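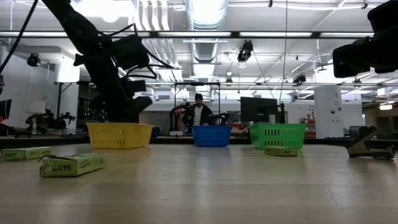 Nakamley Site Planning Group
Minutes of the October meeting
Held in the upstairs meeting room, Thursday, 3:00 p.m.
Present: 8. Apologies: 2.

1. Minutes of the last meeting
Accepted with one correction. Under item 4, "packing room" should read "goods-in room."

2. Matters arising
The new shelving for goods-in has been delivered and is still to be put up. The floor marking has been finished.

3. Report on the demonstration at Pisenham
Three members of the group attended the robot demonstration at the Pisenham lab. They gave a verbal report, and a written one will follow.

The session dealt with sorting small cartons into baskets. The visitors were shown a table with a yellow, a blue and a green plastic basket and flat green cardboard boxes, with robot arms over it. There were further arms on a bench behind. Staff from Fernandes, who are handling the trial, answered questions.

Points raised in discussion:

The arms were slower than the group expected. Fernandes said the speed was set low for visitors and can be raised. The group would like to see this before relying on it.

Our cartons often come in with a flap torn or open. Fernandes could not say how often a damaged carton has to be picked up a second time. They have agreed to send their records.

Baskets have to be put back in the same place each time. It was suggested that a simple stop or rail on the table would do the job.

Noise was not a problem. Visitors could talk across the table at normal volume.

One member asked whether the fingers could be fitted with Silatex pads for the glossy cartons. Fernandes has not tried them but is willing to. A sample set has been requested.

The group discussed whether goods-in has the ceiling height for an arm mounted overhead. It was thought likely, but the heating pipe at the north end would need to be moved. No decision was made.

Agreed: to ask for a second visit, using our own cartons, before any request for money is put forward.

4. Open day
Fernandes has offered to bring 2 arms to Nakamley for the open day. Members were in favor. The loading bay was preferred to the canteen, where there is only one power circuit. Visitors will be kept behind a barrier. Insurance to be checked before the offer is accepted.

5. Any other business
The parking lot lights are still coming on late. Reported again to the landlord.

Actions
Written report on the Pisenham visit: visiting members
Request for second visit and pick records: chair
Box of mixed cartons, including damaged ones, to be set aside: goods-in
Insurance for the open day: office
Measure ceiling height in goods-in: maintenance

The meeting closed at 4:10 p.m. Next meeting to be held after the second visit, date to be sent around by the office.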